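Open day at Tomeo

January 7, 2018

I finally made it over to Tomeo for their open day, after missing the one in October because of a dead car battery and a bad mood.
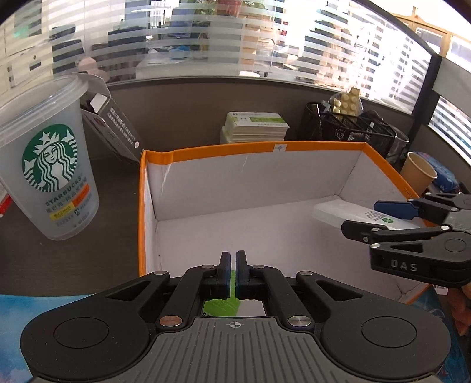
I was expecting big orange arms behind a fence, and there was one of those downstairs (lovely, loud, does pallets). But I spent most of my afternoon upstairs in the office, where the hand-held grippers were. You hold one yourself and pick things up with the fingertips, and the idea is that a robot learns from it later. Somkiat Phromma was running the table and let me have a go at the cartons. I am terrible! The flat ones kept sliding out on me – the pads have a bit of grip, but you need to come in straight and I kept coming in crooked. Somkiat told me they want 1,000 good picks before they train anything, and they had 186. I think I added 3.

There was a short talk after that about the Parnell project, which I mostly followed, and then a question from a guy in the back about cost that went on longer than the talk did. Coffee was decent. I also picked up a leaflet for the Wynne workshop in case anyone wants to come with me – it's a Saturday and you have to sign up ahead.

Parking is on the street, so go early.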